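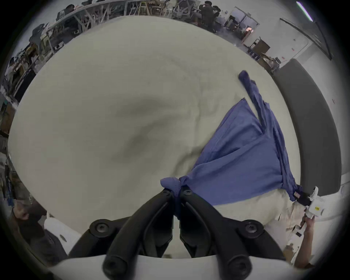
Periwinkle blue on a white sheet, twisted at one end and wrinkled at the other.

The Folding Column: Things With No Corners

Last month's item on fitted sheets brought in more mail than anything I have written for this newsletter, including the one about the missing parking sign. Most of it was kind. Beathag Baxter wrote to say that she has been rolling her fitted sheets into a ball since college and intends to be buried with one. Two readers asked for diagrams. The rest wanted to know when I would get to the hard stuff, by which they meant clothes that refuse to be a rectangle.

So, soft clothes. The thin, drapey, wide-at-the-bottom kind that you pull out of the basket by whichever part comes first and that then hangs there looking like a wrung-out dishrag. A T-shirt has the decency to show you its shoulders. These don't. You get a rope at one end and a fan at the other, and the label is in the last place you look.

The usual advice is to "lay the garment flat," which is a lovely idea, like "get plenty of sleep." Flat is most of the job. By the time one of these things is flat you could train a dog to fold it. What the advice leaves out is how you get there, and I have spent a good part of this spring on the question, on the bed and on the table, with results I would call mixed.

My method, for what it's worth. Don't start in the middle. The middle is where cloth goes to hide its problems, and smoothing it only pushes the wrinkles out to the sides, where they wait. Find a seam. Any seam will do, as long as you can follow it with two fingers until it meets another one. Where two seams meet, you have something close to a corner, and you hold on to it. Then go looking for a second one with your other hand.

If there's a twist, take it out before you do anything else. Lift the twisted end clear of the surface and let it hang. Most twists undo themselves if you give them a moment, and the ones that don't were probably tied by the washing machine with intent. I have a Muletti that can take a single sleeve and wrap it twice around everything else in the drum. The manual calls this "gentle."

Straps are a separate misery. Tuck them inside before you fold, or they will come out the far side and catch on the drawer, and then on you.

Once it's open, fold the wide part in toward the center from both sides until it's no wider than the top. You now have a long strip, and a long strip is a thing anyone can fold. Thirds, usually. Halves if you're in a hurry or if company's coming and it's going in a closet regardless.
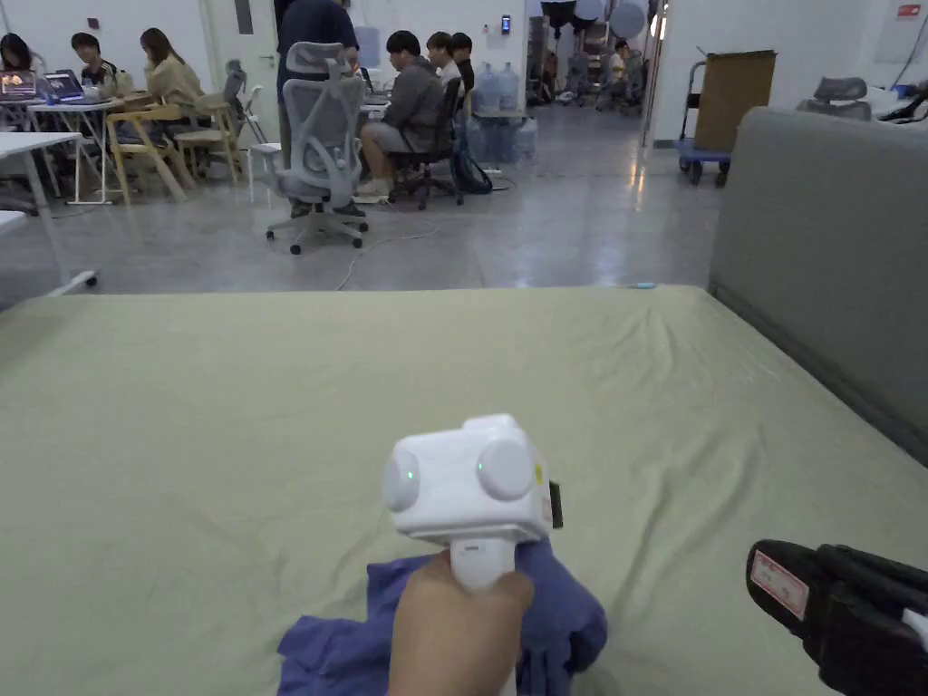 A word about surfaces, as Haf Cadwaladr and I have been going back and forth on this by email and it has become a little heated. Haf is a table person. She says a bed is too soft, that the cloth sinks in and every crease you press out of the top comes up again from underneath. I am a bed person, mainly because the bed is at the end of the hall where the basket gets dropped. A bed is big, it's at hand, and it has a built-in deadline, in that you can't go to sleep until the pile is gone. (You can. I have slept beside a pile for most of a week. It was good company.)

In the interest of fairness I tried it her way, with a sheet spread over the table so the cloth had something to grip. I'll admit it was easier on the back. I'll also admit that a plain sheet helps, whatever it's lying on. Cloth slides on a bare tabletop, and on a patterned bedspread you lose the edges of anything thin. White works. A pale color works. Iron the sheet first if you are that sort of person, though I have never met one who was reading a column like mine.

Then there's the matter of help. Two people can fold a big sheet in half the time. Two people folding one small garment take twice as long, plus the discussion. Ánh Vương claims that she and her sister can do a wrap skirt between them without speaking. I would pay to see it. At our place the second pair of hands always takes hold of the wrong end and then pulls, with great confidence.

Some of you asked about folding boards. I bought the Flallilitz, the hinged one, with my own money, and it's very good at shirts that were already easy. For anything with a flare to it, the board folds the part that's on the board, and you do the rest yourself while it looks on. It now lives behind the dryer. If a reader wants it, write in.

On the question of whether any of this matters: Thitima Tanasarn sent a long and thoughtful letter arguing that drapey clothes should be hung up and that I'm making work for myself. She's right. I have 8 hangers and a closet rod that drops an inch every winter, so I fold.

Corrections. In the fitted sheet item I told you to put your hands in the corners "right sides facing." Several readers followed this to the letter and ended up inside the sheet. It should have said right sides facing each other. Waraporn Inthanon was the first to point it out, and she was nicer about it than the others.

July will be towels, by popular demand, including whether to fold them in thirds or in the way my mother-in-law does, which has no name that I know of and takes up the whole shelf. Send your towel opinions to the usual address. Please keep them to one page, Beathag.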